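Greifer am Faltplatz vergleichen: so gehen wir vor

Datenblätter von Greifern nennen Hub, Schließkraft und Wiederholgenauigkeit. Über Stoff steht dort fast nie etwas, und wenn doch, dann neben einem Foto mit einem Handtuch, das jemand vorher sehr ordentlich hingelegt hat. Wer wissen will, ob ein Greifer eine einzelne Lage Baumwolle vom Tisch bekommt, muss es selbst ausprobieren. Diese Anleitung beschreibt den Ablauf, mit dem wir den Gustura und den Brestosine am selben Arm verglichen haben. Der Controller war in beiden Fällen der Plalow, die Handgelenkkamera eine Yang.

Was man braucht

Einen Arm mit Wechselflansch, beide Greifer mit ihren Originalfingern, eine matte Arbeitsfläche, blaues Malerkrepp und ein paar T-Shirts. Bitte keine Neuware direkt aus der Tüte. Die Appretur macht den Stoff steifer, damit sieht jeder Greifer gut aus. Unsere Shirts waren alle schon gewaschen, eines davon dunkelgrau, was für die Kamera unangenehm ist und deshalb dazugehört.

Schritt 1: Fläche markieren

Zwei lange Streifen Krepp über Kreuz kleben. Der Schnittpunkt ist der Bezug für die Kamera, und man kann ein Shirt nach jedem Durchgang wieder ungefähr gleich hinlegen. Ausgefranste Ränder stören die Erkennung weniger, als wir befürchtet hatten. Lose Enden stören sehr wohl, die Fingerspitzen bleiben daran hängen. Also andrücken und vor jeder Serie kontrollieren.

Schritt 2: Kamera am Handgelenk einrichten

Die Yang wird mit einer Automatik ausgeliefert, die bei dunklem Stoff auf heller Fläche ständig nachregelt. Belichtung und Weißabgleich fest einstellen, sonst vergleicht man am Ende zwei Belichtungen und keine Greifer. Danach prüfen, ob sich eine Falte vom umliegenden Stoff noch trennen lässt. Aufdrucke bitte mitprüfen: Eine helle Schrift auf der Brust hat viel mehr Kontrast als jede Stoffkante, und die mitgelieferte Kantensuche von Plalow stürzt sich dankbar darauf. Wir haben den Suchbereich am Ende von Hand begrenzt. In der Broschüre heißt das vermutlich „intuitiv anpassbar“.

Schritt 3: Greifer montieren und Nullpunkt setzen

Nach jedem Wechsel den Werkzeugmittelpunkt neu einmessen, auch wenn der Hersteller behauptet, der Flansch sei spielfrei. Die Höhe über der Fläche in kleinen Schritten anfahren. Zu hoch, und der Finger streicht über den Stoff. Zu tief, und er schiebt das ganze Shirt vor sich her. Der brauchbare Bereich dazwischen ist schmal, und wie schmal, ist schon das erste Ergebnis des Vergleichs.

Schritt 4: Den Ärmel einschlagen

Als Testbewegung nehmen wir das Einschlagen eines Ärmels über die Brust. Der Greifer fasst den Saum, hebt ihn an, fährt in einem flachen Bogen nach innen und legt ab. 16 Durchgänge je Greifer, immer mit derselben Bahn. Wer zwischendurch die Bahn verbessert, fängt bei null an. Das ist lästig, aber sonst bekommt der zweite Greifer die bessere Software geschenkt.

Schritt 5: Werten

Pro Durchgang notieren wir:

Saum gefasst, ja oder nein
eine Lage oder zwei
Shirt verrutscht, abgelesen am Krepp
Zustand der Faltkante nach dem Ablegen

Bei der Faltkante wird man schnell großzügig. Vorher festlegen, was noch durchgeht, und ein Bild aus der Handgelenkkamera dazu speichern. Ein kleiner Knick an der Diagonale zählt bei uns als bestanden, ein umgeschlagener Saum nicht.

Was dabei herauskam

Der Gustura fasste den Saum in 12 von 16 Durchgängen, der Brestosine in allen 16. Dafür nahm der Brestosine gern beide Lagen mit, was in der Werbung wohl unter „kraftvoll“ läuft. Für eine Kaufentscheidung reicht mir das nicht. 100 Durchgänge pro Greifer wären das Minimum, dazu mindestens ein zweiter Stoff. Solange das fehlt, bleibt der Gustura am Arm, weil sich seine Schließkraft in Plalow feiner einstellen lässt. Ob das in einem halben Jahr noch gilt, wenn die Fingerbeläge abgenutzt sind, weiß ich nicht.
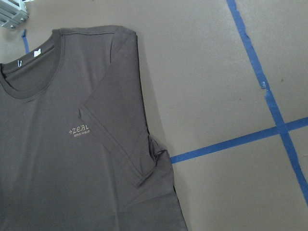 Blick der Handgelenkkamera: Ärmel eingeschlagen, mit kleinem Knick an der Diagonale.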